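14. August 2018
Waschversuche Baumwolljersey, Serie Fahy, Fortsetzung

Stand von gestern: Restkrumpfung der Ware Fahy nach dem ersten Waschgang zu hoch, Streuung zwischen den Abschnitten unerklärt. Verdacht Nadiia: Abschnitte wurden direkt vom Ballen geschnitten und ohne Auslegezeit markiert. Protokoll vom Januar durchgesehen, dort steht zur Auslegezeit nichts. Nehme an, dass sie damals ebenfalls entfallen ist.

Heute neu angesetzt. Zuschnitt aus der Warenmitte, 20 Abschnitte, über Nacht im Klimaraum spannungsfrei ausgelegt. Markierung mit der Schablone, Messstrecken längs und quer, jeweils drei pro Abschnitt. Faden zum Markieren statt Stift, der Stift von Jillis war nach dem letzten Durchgang kaum noch zu finden. Numerierung am linken Rand, Strichrichtung = Maschenstäbchen.

Waage vor Beginn geprüft, in Ordnung. Beiladung auf Sollmasse ergänzt. Die alten Beiladungstücher sind an den Kanten ausgefranst und fusseln; Mawar bestellt nach, bis dahin die besseren aussortieren und nur diese verwenden.

Waschgang 1
Maschine 2, Normalprogramm, 40 Grad. Waschmittel Bravulora ohne Aufheller, Dosierung nach Tabelle. Wasserhärte nicht gemessen, Teststreifen sind aus. Wasserzulauf träge, Sieb gereinigt, danach unauffällig. Schleudern auf der niedrigeren Stufe, sonst verziehen sich die Ränder und die Querwerte sind unbrauchbar.

Trocknung
Hälfte liegend auf Gitter, Hälfte im Trommeltrockner. Der Trockner schaltet weiterhin zu spät ab, der Feuchtefühler gehört getauscht. Habe von Hand beendet. Für den Vergleich ist das unschön, weil der Endpunkt dann von mir abhängt und nicht vom Gerät. Auf dem Messblatt entsprechend vermerkt.

Vorläufige Beobachtungen
Liegend getrocknet: Längskrumpfung deutlich kleiner als gestern, Streuung ebenfalls. Trommel: längs stärker, quer fast nichts, zwei Abschnitte sogar mit leichter Zunahme in der Breite. Bei Single-Jersey mit dieser Maschenlänge nicht überraschend. Abschnitt 7 verworfen, Markierungsfaden gerissen – Ersatz aus demselben Warenstück ist zugeschnitten und liegt aus.

Schrägverzug noch nicht ausgewertet. Qistina rechnet über die Diagonalen, ich über den Winkel am Saum. Beides eintragen und erst danach entscheiden, welches Verfahren in die Prüfanweisung kommt. Am fertigen Teil halte ich den Saum für die bessere Bezugslinie, am Abschnitt gibt es keinen.

Fertigteile
Für Ellmont sollen zusätzlich konfektionierte T-Shirts laufen, gleiche Vorbehandlung. Auslegen vor dem Messen: glattstreichen ohne Zug, Falten nur anheben und ablegen, nicht ausziehen. Gesamtlänge ab höchstem Schulterpunkt, Brustbreite unter dem Armloch, Saumbreite unten. Jede Strecke zweimal, bei Abweichung ein drittes Mal. 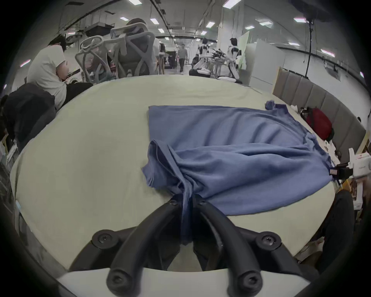 Abb. 1: T-Shirt blau, Baumwolle, auf dem runden Tisch.

Farbe: Bei der Auftragsnummer 417 war auf der Karte der falsche Farbton eingetragen, mit Piret geklärt und korrigiert. Ausbluten wird gesondert geprüft, Begleitgewebe liegt bereit.

Offen
– Teststreifen Wasserhärte bestellen
– Feuchtefühler Trockner, Termin mit der Werkstatt
– Waschgang 2 bis 5 an denselben Abschnitten, Markierungen vorher kontrollieren
– Suryani fragen, ob die Maschenlänge am Ballenanfang und Ballenende gemessen wurde
– Klimaraum: Schreiber läuft, Papier reicht noch bis Ende der Woche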